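Reading Conflict News: Notes for Unit 4
Casualty figures, claims and who gets to count

These notes go with the reading packet on the Pekia border fighting. Read the packet first. If you only read the notes you will come away with my doubts and none of the material, and my doubts are not worth much without it.

1. The first number

On the morning of the Pawlak bridge attack, the first wire report gave 47 dead. By noon the regional governor's office was saying 200. The rebel side put out a statement that evening claiming 564 "enemy fighters" killed, with no civilians among them. All three figures are in the packet, and all three were reprinted by papers that had no one within a day's drive of the bridge.

Students usually want to know which one was right. I don't know. The hospital in Skiso never released its list, and the governor's office dropped the subject by December. What we can ask is where each figure came from. The wire report cites "a security source." The governor's office cites itself. The rebel statement cites nothing at all. Notice how quickly the words "at least" vanish between the first report and the second day's headlines.

2. "Believed to be"

Go through the packet and underline every passive verb. "Is believed," "was reported," "is thought to have." Then write the name of the believer in the margin. In most cases you won't be able to. Sometimes the phrase covers a reporter being careful. Just as often it covers a reporter who was handed a line by an army spokesman and agreed to leave the spokesman out of it. The grammar is the same in both cases, so the grammar won't help you.

3. Aid figures

The same caution goes for numbers that come from people we like. The relief agencies working at the Pinum camp reported 3000 hot meals a day. Read the footnote: a meal was logged when it left the kitchen, and the camp register had already fallen apart by then. A meal served and a person fed are different things, and the report slides from one to the other between pages two and three.

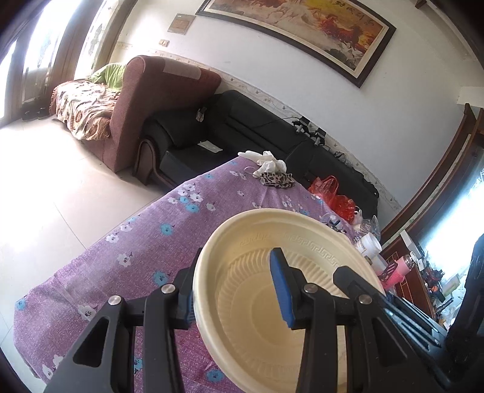
Fig. 1. Round disposable plastic bowl, cream-colored, with a Greek-key pattern around the rim.

I don't think the agencies were lying. They had donors waiting and a form with a box on it. But a figure made to fill a box deserves the same questions as a figure made to scare somebody, and the press almost never asks them.

4. Maps

Shaded maps of "controlled territory" are the weakest thing in the packet. The one printed in week two shows a solid block of color from Skiso to the river. Much of that is empty hillside. Who controls a hillside? Compare it with the road map on the next page and see how much of the block comes down to two checkpoints and a gas station.

For next class

Pick one article from the packet and trace one figure in it back as far as it goes. Two pages, typed. Say where the trail stops. "The source is unclear" will not do as a finding unless you show me where you looked.

Bring the packet, including the map pages.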